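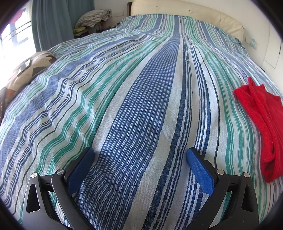
## A year without buying clothes (eight months in)

Monday, April 12, 2021

Last August I added up what I'd spent on clothes in the previous twelve months, a thing I'd recommend doing only if you are already in a bad mood. The answer was £778. I went through the bank statements a second time in the hope that some of it was food.

I could have lived with the sum if I'd looked any different. I wore the same jeans, the same grey top and the same pair of boots from one end of the year to the other, and everything else hung in the dark waiting for an invitation. There was a jumpsuit. I don't want to talk about the jumpsuit.

So I made a rule. No clothes for a year, new or second-hand, tights and underwear excepted. Elif Naz Ersoy, who I've known since we were both bad waitresses, asked whether I could receive clothes as presents. I said yes. She then gave me socks for my birthday, which I think was meant as a comment.

### The first month

Dull, mostly. I'd imagined it would be like giving up smoking, with pacing. What happened was that I kept picking up my phone at ten at night and finding I had no reason to be holding it. I used to browse the way other people eat crisps. I wasn't hungry for a mustard corduroy pinafore, but it was there, and my hand knew the way.

I unsubscribed from the shop emails, or tried to. I'd saved up 3,071 of them over the years, all telling me that today was the last day. Oltel had been having its final clearance since before I moved to Mistdale. One of the smaller ones asked me to fill in a form explaining why I was leaving, with a box for "other", and I wrote far too much in it.

### Then it got cold

By November I had two problems. The grey top had worn through at both elbows, and I'd remembered that I can't sew.

I can sew a bit better now. I won't say well. The elbows have patches cut from the legs of an old pair of trousers and they look like the patches on a cartoon tramp, but they've held. The boots went to Karakaya, the heel bar by the bus station, where the man turned them over a few times and sighed through his nose. He charged me less than I'd feared and told me to stop drying them on radiators. I've stopped drying them on radiators while he's in my thoughts.

The bigger surprise was what I already owned. In December I took everything out of the wardrobe, the chest of drawers and the two bags under the stairs, and made a list of it in an exercise book. It came to 82 things, leaving out socks. I had four navy cardigans. I can only assume that each time I bought one I thought: you know what I haven't got?

I'd also like a word with whoever I was when I bought three pairs of white trousers. I cycle to work. I eat beetroot. 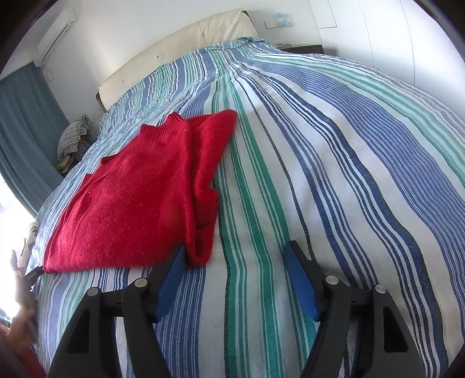 *Red jumper, stripy bedspread.*

The best find was the red jumper, which had been in one of the under-stairs bags for so long that I'd honestly forgotten its existence and had twice gone looking for something exactly like it in shops. I've worn it a great deal since. It goes with very little I own and I've decided this is everyone else's problem.

### Things people have said

My sister: "But what if you need something?" She wasn't able to tell me what.

A woman at work: that she could never do it, said in the voice people use about marathons. Then she told me about a coat she'd just bought, and the coat was lovely, and I thought about it for most of a week.

Elif: that I'd become boring on the subject. She had a point. There was a stretch in January when I couldn't see a person in a new scarf without mentioning it — not the scarf, the Rule. I've tried to rein it in. I now wait to be asked, and I'm rarely asked, and so I have a blog.

### Cheating

Yes, once. I was in the Plodard outlet in February buying a saucepan (saucepans are allowed) and walked out with a hat. I told myself a hat was equipment. It was a very windy day. I wore it home, felt ridiculous, and took it back on the Saturday with the receipt, where the girl on the till asked if there was anything wrong with it and I said no, it was a moral issue. She ticked "unsuitable".

There's also the matter of the dressing gown. I maintain it's a towel with sleeves. Elif disagrees and has said so in front of people.

### The money

I'd love to report that I have the £778 sitting in a jar. I don't. Some of it went on the boots and a lot of it seems to have gone on cheese. I did put £113 aside in a separate account, then used it when the washing machine packed up, so in a roundabout way I've spent it on clothes after all.

What I do have is space in the wardrobe. Two of the navy cardigans went to the charity shop, along with all the white trousers and a skirt that only ever worked standing up. The jumpsuit went too. It was in the window the following Tuesday on a dummy with no arms, and I'll admit it looked better on her.

### What's left

Four months. I've started keeping a list at the back of the exercise book of things I'll buy when it's over, and I'm pleased to say that most of them get crossed out within a fortnight. A yellow raincoat has survived since Christmas. So has a pair of plain black shoes, which I've wanted so steadily and for so long that it's practically a courtship.

I've been asked (by my sister) whether I'll go straight back to my old ways in August. Probably a little. I've already had a dream about a shop. It had no changing rooms and the assistant was my old geography teacher, and she wouldn't let me have the raincoat until I'd named three rivers.

If anyone knows how to get candle wax out of corduroy, please leave a comment. I've tried the brown paper and the iron, and now I have a shiny patch as well.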